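Filed under: Workcells / Maintenance / List archive

From: Jomar Belmonte
To: cell-upkeep list
Date: Thu 21 September
Subject: Re: left arm dropping out at full reach

Rogelio Castillo wrote:
> We have the two-arm bench cell at Wostham and the left arm
> loses its wrist motors when it reaches for the far side of
> the table. The log says 16 dropouts since we moved it. I have
> swapped the control board and it made no difference. Is it
> worth changing the motors next?

Leave the motors alone for now. We had the same fault at Altcombe in June and it was the cable, pulled tight at the elbow whenever the arm went out past a certain point. Ours failed at 134 degrees on the elbow nearly every time. If your log gives joint angles, see whether the dropouts bunch up.
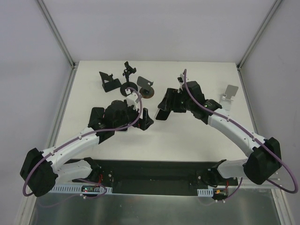

Slack is what you need to look at first. Power the cell down, support the arm and move it by hand through its whole reach, watching the cable at each joint. On ours the purple cable goes round the elbow housing, along the white link and up into a high loop over the left wrist. The loop looks untidy but don't tie it down. I did, and had the wrist connector out again within a week.

Then check the red and black wires where they go into the shoulder mounts. Tug each one gently at the board end. Rennie found one of ours held in by the insulation only.

Once it's back together, run it slowly with the stands off the table. We did 96 slow cycles before going back to normal speed — probably more than it needed. Use Undo in the pose editor if you shift a saved position by mistake, and re-home both arms before you save anything.

If it still drops out, send me the log.

Jomar

3 comments

wkshop_b: Same fault here, same cause. Cable tie on the elbow.

Rogelio Castillo: All 16 were near full reach. New cable fitted with more slack, 1,462 cycles so far and no dropouts. Thanks.

pell: What length of cable did you go for?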